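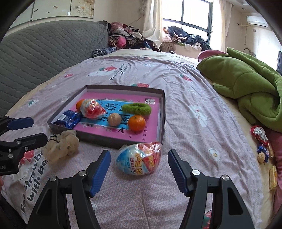
Features | Home & Storage | Back Issues | Subscribe

The Lid Comes First

A box lid makes a serviceable sorting tray. It is shallow, so the contents stay visible from above, and it has walls, so round items stay put on a mattress. Tangerines and walnuts are the usual offenders. On a bare sheet they travel toward whoever sits down.

The method used in the Pukness household storage course starts on the bed. A mixed handful of small goods goes into one lid: fruit, a nut, a wrapped snack, a hair scrunchie. Anything still on the sheet, such as a mesh bath puff or a Kinder Joy egg, is dealt with second. Sorting then runs by shelf life. Fresh fruit leaves first and goes to the kitchen. Sealed snacks follow. Textiles and bath items come last and can wait until evening.

Lid stock matters. Cloutier, which supplies plain cartons to gift shops, rates its gray board at 300 grams per square meter and its heavier grade at 522. The lighter board bows when lifted by one side with fruit in it. The heavier one holds. A depth of 80 millimeters is the most a sorting lid needs; beyond that, the walls shade the corners and small items get missed.

A paper insert is worth keeping. Bright pink shows up a walnut better than gray board does, and a sticky insert can be replaced without discarding the lid. Tape it at two corners only.

Patterned sheets slow the work. Printed strawberries and daisies compete with small objects, and a plain towel under the lid fixes this.

Contact Tirard Magazine, Box 1201, Mellon | All rights reserved | Back to top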